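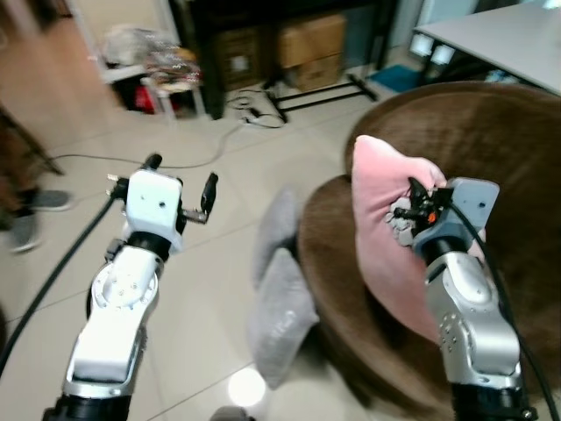 Usero: your questions answered

I get a lot of messages about Usero, the two-armed robot I've been building at home and at the Momier workshop, and I love every one of them, but I've started giving the same replies over and over. So they live on this page now. If yours isn't covered, write to me and I'll add it. – Rigoberto Chambi

Last updated 7 July 2026

What does Usero do?

Right now, cushions! The job I keep coming back to is picking cushions up off the floor, putting them on a brown tub chair and taking them off again. It sounds small. It has kept me happy for months. A cushion changes shape the moment you touch it, it slides, it flops over sideways, and there isn't one correct place to grab it. If you want to learn how two arms can work together, I can't think of a kinder thing to practise on, and it doesn't matter if you drop it.

Does it run by itself?

Sometimes. I drive it by hand for most of the day and record what the arms do, then train on the recordings in the evening. After that I let it have a go alone with my hand near the stop button. Picking up is getting good. Placing is still patchy, and turning a cushion the right way up is a lottery.

Why two arms? Wouldn't one be enough?

One would be cheaper and much easier to set up, and if this is your first build I'd say go with one. I wanted two because so much of what we do around the house is hold-and-move: one hand steadies, the other does the fiddly bit. With a cushion you can pinch it with one gripper and nudge it with the other.

The cost is in the thinking. Each arm is happy on its own, but together they need to know where the other one is. My first week of two-armed driving was mostly the sound of elbows.

Are those fingers bought or made?

The fingers are black, two to each gripper, and I've been through a fair few shapes. The current ones started as a drawing by a friend at the workshop, Mensah, who is far better at CAD than I am and is very patient about tolerances. Flat fingers slid off fabric. Very pointed ones grabbed well but I worried about the covers. What works for me is a narrow tip that can get a fold of cloth between the two fingers and hold it there.

Pinch a fold, don't try to hold the whole cushion. If I could send one sentence back to myself in May, it would be that one.

How much did it cost?

I've spent just under £3,000 – arms, grippers, power supplies, and a second-hand computer. I'm leaving out the things I already had, such as the bench tools. You could do it for less with one arm, or for less again if you're willing to wait for used parts. You could also do it for a great deal more, and I try not to look at those web pages.

Where do you run it? Do I need a proper lab?

No! An ordinary room will do. Mine has a tiled floor, a long white table and the usual things any room collects: boxes, a stool, cables I keep meaning to tidy. What you do need is a clear patch for the arms to swing in and a chair or table that stays put.

Tiles are lovely to sweep and easy to roll things across, but they shine. A lamp overhead makes a bright round patch on the floor, and as you move, the patch moves too. My early recordings were all made in the afternoon and the arms were hopeless after dark. 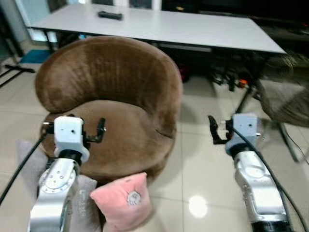
The cure was dull but it worked: I now record in all sorts of light, with the curtains open, half open and shut, and with the lamps on or off. I also shift the chair a little between runs. If every recording has the chair in exactly one spot, you've taught the arms about that spot and very little about chairs.

Velvet is the other one people don't expect. Brush it one way and it looks dark, brush it the other way and it looks pale, so a brown seat can look like two seats. I decided to leave it be. Real furniture does that, and I'd like Usero to cope with it.

How many recordings do you need?

Fewer than I feared and more than I hoped. My first proper set had 39 runs in it and the arms could find a cushion and close on it most of the time. They couldn't do much after that. I do them in batches of 15 now, then stop for a cup of tea, as my driving gets sloppy when I'm tired and the sloppiness goes straight into the training.

Throw away the bad ones. I kept everything at the start, out of a sort of thrift, and it learnt my hesitations beautifully.

What about the cables?

Leave more slack at the wrist than looks sensible. Each arm has a black cable running back from the gripper, and it has to reach with the arm at full stretch and the wrist turned as far as it will go. Test that by moving the arm slowly by hand, with the power off, before you fix anything down. Then keep the loop away from the joints.

I use Nerex clips on the longer runs. Any soft clip will do, as long as you can undo it without swearing. Cable ties pulled tight are a bad idea. I snapped a connector that way and lost a weekend to it.

Is it safe to have near people?

Treat it like any other power tool. I keep the speed well down, I have a stop button within reach of whoever is driving, and anyone who wants to watch stands outside the reach of the arms. Hair tied back, sleeves up, no leaning in to straighten a cushion while the motors are live. Press stop, then straighten it. It takes two seconds.

Small children and pets stay out of the room altogether while it's on.

Why do the two grippers look different?

The housings aren't the same colour, and that's handy when you're going through recordings late at night. White is left. I've given up saying 'left' and 'right' when someone is helping, we just say 'white one' and 'the other one' and it saves a lot of muddle.

Can I come and see it?

Yes, please do! The workshop's open evening is the best time. There's room for 16 people before it gets silly, so drop me a line first. Bring a cushion if you like – I'm always after new ones, especially anything slippery, lumpy or with a badge or button on the front.

Will you share the plans?

The finger drawings and my wiring notes, yes, once I've cleaned them up. The code is a bit of a hedge at the moment and I'd be embarrassed to hand it over, but if you're stuck on something in particular I'll gladly send you the relevant bit.

What's next?

Folding a small blanket over the arm of a chair. I tried it once by hand control and laughed so much I had to stop. After the blanket, perhaps tea towels.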